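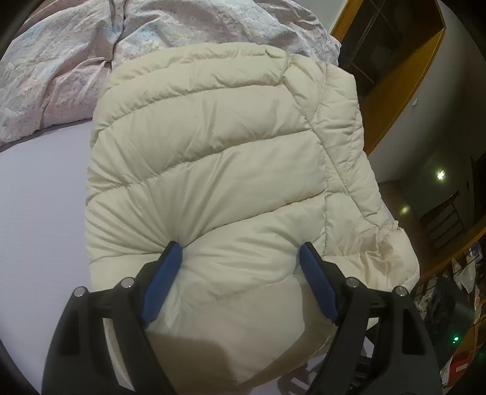 Ok so I've been wanting to do a thread about packing for cold places with only a carry-on, and I leave for Curholm on Thursday, so you're getting it now while I procrastinate.

Background: nine days, two towns, one bag. The airline wants 79 bucks for a checked suitcase EACH WAY and I refuse on principle. I've paid it before. I was mad the entire flight.

First thing. Wear your biggest stuff on the plane. Yes you'll be sweaty at security. Boots, coat, the fat scarf. Once you sit down the coat becomes a blanket or a pillow and you've used zero bag space.

My sister Shoshana goes further and wears two sweaters plus a vest. She looked like a laundry pile at the gate last January. She also had room in her bag for a whole ceramic teapot on the way home, so who am I to talk

Puffer jackets! People are scared of packing these and they're the easiest thing in the world. Fold the sleeves in, fold it in half, then roll from the bottom up and lean on it as you go. Stuff it in the hood if yours has a hood, or in a big sock if it doesn't.

Do NOT leave it squashed for months though. I kept one in a vacuum bag from April to November and it came out like a placemat. Two rounds in the dryer on low with tennis balls brought most of it back, but the shoulders never really recovered.

Someone asked about those vacuum bags for travel. I've got the Rotix ones, the kind you roll the air out of by hand. They're fine! But remember they only make things smaller, they don't make things lighter. I got to the gate in Villanueva once with a tiny, adorable bag that was over the limit and had to put on a third pair of pants in front of strangers.

Layers, real quick. For nine days I bring two thin wool tops, one thick sweater, one pair of lined pants, one pair of jeans, and leggings that go under either. That's the whole list. Wool doesn't get stinky, you hang it by a window overnight and it's good again.

Socks are the exception – bring more than you think. Wet socks on day two will ruin your mood until day four. I do seven pairs and I'd do eight if they fit in my shoes.

Aarne (my friend in Curholm, he's lived there forever) says visitors always overdo the coat and underdo the hands and feet. His rule is mittens over gloves, every time. I bought liners for mine so I can still use my phone and I'm weirdly excited about them.

Toiletries: small. Everything small. They have stores. Lip balm goes in your pocket and a second lip balm goes in your bag, because the first one is already gone, sorry.

Oh and for those asking about the train from Curholm to Stumbridge, yes you can see water most of the way, sit on the left. Seats are first come first served and the 154 is way quieter than the early one. Bring snacks, the cart ran out of everything but mustard chips when I took it.

Still undecided on the second pair of shoes. Boots only, or boots plus sneakers? Tell me what you'd do, I have until Wednesday night and the zipper is already making a noise.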